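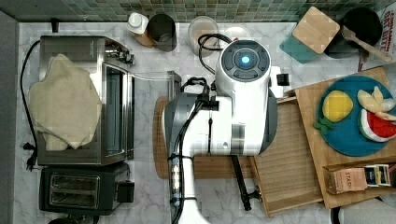

1. Introduction

This report is the written part of my project for the course Home and Work Spaces. The subject is a kitchen counter in the Horkach student house and the question how a small work surface can be used better. The house was built in 1936 and the kitchen was renewed later, with a white marble countertop and a backsplash of small glass tiles in green and gray. The date of the report is 09/06/2021.

2. The present situation

The left part of the counter is the warm part. There are two appliances for bread, a stainless steel toaster oven and a black toaster with two slots. Next to this comes the part for preparing, with a round wooden cutting board and a slatted wooden tray. Both parts are used mostly in the morning, and this is when people stand in the way of each other.

The free depth that I need for cutting vegetables is 85 centimeters wide in my plan, but the tray takes a piece of it when it lies at an angle.

3. Problems

The first problem is the towel. A beige cloth hangs over the toaster oven. The surface of such an oven becomes hot, so a cloth should not stay on it during use. I propose a hook on the wall side.

The second problem is the cords. A black cord goes down the far left of the counter. I would like to keep it behind the appliances with a simple clip from Cluna, which the house already uses in the laundry room.

The third problem is crumbs. They fall into the grooves of the tray and a wet sponge does not take them out well. A dry brush is better.

4. Proposal

The toaster and the toaster oven stay on the left. The tray is placed straight, parallel to the wall, and it is used only for bread. A narrow shelf, 300 millimeters long, can hold the cutting board in standing position after it is dry. I compared two shelves, Pliltus and Šimek, and I chose Šimek because it can be fixed without drilling in the tiles.

5. Limits of the work

I studied one counter only. The shelf is not yet ordered, and the measuring of the wall must be repeated before it is bought.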